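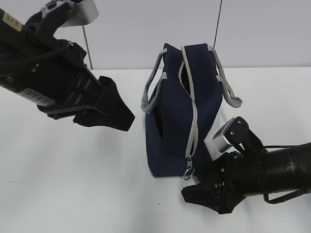
Sadine

I wanted a bag that could do groceries on Saturday and the pool on Sunday, and I'd gone through three cheap ones before I landed on this navy tote from Flilteo. I've had it since February and it goes nearly everywhere with me now, so I figured it had earned a proper write-up.

Looks first! The dark navy with the light gray rope handles is what sold me. It feels a little nautical without going full sailor, and the gray piping next to the zipper is a nice touch. Mine has picked up plenty of creases in the front (it lives folded in the trunk half the week), but I kind of like it that way.

The zipper runs up and down the front, and I was not sure about that at all. I'm used to one across the top. But when my keys have sunk to the bottom under a towel and two library books, I can pull it down and get right to them. The pull has a little metal ring on it, big enough for my finger – very handy with a kid on the other hip.

It stands up by itself on the counter, even if it sags some when there's not much in it. The boxy base is great for food containers, which stay flat instead of tipping over and leaking on everything.

Now the complaints. The rope handles flop out to the sides whenever I set it down, so I'm forever fishing for the second one. They're comfy on the shoulder, less so in the hand once I've loaded it with cans. And navy shows every bit of lint and dog hair. I keep a roller in the car.

I also tried the Plurkasance tote my sister swears by. Prettier lining, but it fell over constantly and I gave it back after a week.

Would I buy this one again? Yes, and I'm already eyeing a second for beach stuff. I just wish they'd make the handles a bit stiffer.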